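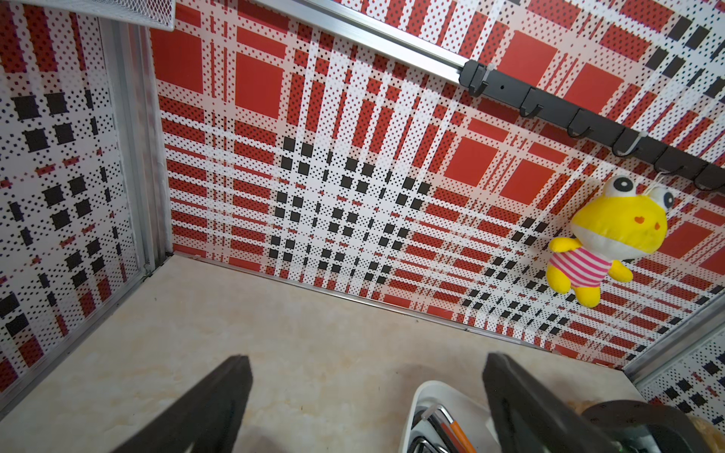
Zultelell: two-arm tool sorting, student recordings

Zultelell is the set of recordings made by the Grenamum robotics club at Bellamy during the school year. It has 3917 episodes of two arms being driven by club members through short pick-and-place jobs. Everything was recorded in the same enclosure, by students, after school. This file tells you what is in the folders and what to watch for before you train on them.

What the tasks are

There are four tasks. The short names are the ones used in the folder names.

tray_in: pick a loose hex key off the floor and lay it in the white tray.
tray_out: take one hex key out of the tray and set it down in the open floor.
handover: pick up an item with one arm, pass it to the other, put it down on the far side.
free: the driver picks any object and says out loud what they are going to do. The sentence is typed into the notes afterward.

Hex keys are the main objects. Pencils, pens and plush toys turn up in all four tasks, mostly as things to steer around. The frog on the hook rail stays up in most episodes and is not a target unless the notes say so.

Setup

Both arms are mounted on one aluminum rail along the front edge. Each has a two-finger gripper and a wrist camera. A fixed camera covers the whole floor. The walls are lined with perforated panels in red, white and black plaid, and the floor is a pale beige marble pattern. We picked the busy walls on purpose: the older plain-wall recordings gave us a model that stopped working as soon as somebody hung a coat nearby.

Driving and recording are done with Ullier, the club's own script. It writes one folder per episode. If you only want joint positions you can skip the video folders and save yourself a long download.

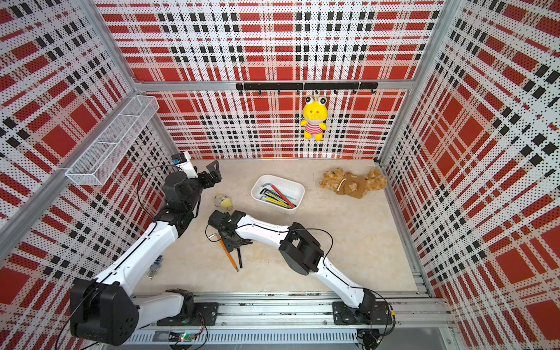 Savita Solanki: I would split tray_in by which arm did the pick. Our left-arm drivers go slower and come in from higher up, and when I trained on the two together the result hesitated over every key. Splitting them got rid of most of that.

The arm used is in the notes file, in the column called side, so the split takes one line. For handover the column gives the arm that starts.

What is in an episode folder

joints.csv: positions for both arms, one row per time step
grip.csv: commanded and measured opening for each gripper
left_wrist, right_wrist, fixed: video, one file each
notes.txt: task, side, driver number, outcome, remarks

Driver numbers run from 1 to 32. We do not publish the list of who is who. Please don't try to work it out from the remarks – a few people sign theirs out of habit and we have removed the ones we found.

Outcome is one of done, partial or dropped. The driver fills it in, so expect some generosity. Saron Yimer went through all of the handover episodes a second time and corrected the outcome where it was wrong. The other tasks have not had that check.

Held-out part

939 episodes are kept in a separate folder called later. They were recorded after the training folders were closed and include drivers who had not driven before. Use them for testing only if you want your numbers to line up with ours.

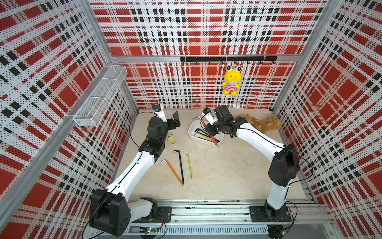

Page last changed: October

Changes in this version

Renamed the fixed camera folder from top to fixed. Old loading scripts will need the new name.
Added the typed sentence to every episode in free.
Removed episodes where Ullier stopped writing grip.csv partway through.

Known problems

The arms get in the way of the fixed camera, and small keys lying under a forearm can be out of sight for a good part of an episode. Use the wrist video for those.

Tray position was never marked on the floor. It drifts toward the back over a session and gets pulled forward again whenever a driver complains. We think this is good for training but it makes replaying joint positions useless.

Key colors are typed by hand. Yellow, green and yellow-green are used for the same key by different drivers. Treat them as one label.

Use

Free for classes, clubs and research. Name the Grenamum club at Bellamy if you publish something. Questions and corrections go to Saron Yimer through the club page. Include the episode folder name and the time in the video, otherwise we can't find the spot.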